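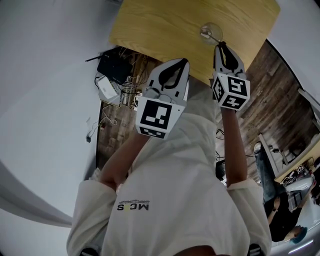 Clatdale Community Garden
Minutes of the plot holders' meeting
March 10, 2020, in the Bellent Street library, back room

The chair opened the meeting at the second attempt, the first having been drowned out by the radiator.

Previous minutes
Approved with one correction. The minutes said the compost was "nearly ready." The member who looks after the compost asked that this read "not ready." Corrected.

Money
The balance stands at $1,713. Two members asked if that was good. The secretary said it was more than last year and less than a new fence. Plot fees stay at $30. A motion to raise them got a second and then lost the support of the person who made it.

Water
The city will turn the supply back on in May. Until then it's rain barrels, and the east barrel leaks at the spigot. It was on the list last spring too. A member offered to bring plumber's tape. Another member recalled that the same offer had been made before, and the two of them agreed to discuss it at the barrel.

Hoses: please drain them and hang them up after use. The hose by plot 19 is now in three parts and may be claimed by anyone who wants a short hose.

Seed order
Wunderlich has raised its shipping, so we will place one order for the whole garden. Lists go to the secretary by email or on paper. Lists on the back of a parking receipt will be accepted this once. Last year's group order ran heavily to zucchini, and members may remember August. A proposal to limit each plot to two zucchini plants was discussed for longer than the fence, the water and the budget put together. The vote was a tie. The chair declined to break it and said she had to live here.

Tomatoes: the Kirska did well for everyone except the plots along the north wall, where nothing does well but mint. We'll order it again.

Mint
See above. Mint is to be grown in pots. The rule is already in the agreement everyone signed. The holder of plot 37 said the mint there arrived on its own from next door. Next door was present and disagreed. Both will dig.

Shed
The combination has been changed and will be sent around. Please don't write it on the shed. The wheelbarrow is back -- with a different wheel, but it rolls, and the meeting voted to ask no questions. The good loppers are still out. Whoever has them can leave them on the bench after dark if that is easier.

Fence
Two quotes came in. The lower one left out the gate. The secretary will ask what a fence with a gate would cost. Meanwhile the groundhog continues to use the gap behind the rhubarb, and a suggestion to charge it a plot fee was ruled out of order.

Any other business
The sign still says "Comunity." Left for next time, as it was last time.

A member asked if meetings could be shorter. Discussion followed.

Actions
East barrel: plumber's tape, before May.
Seed lists: all members, to the secretary.
Mint: plot 37 and neighbor.
Fence quote with gate: secretary.
Loppers: you know who you are.

Adjourned when the library began switching off the lights.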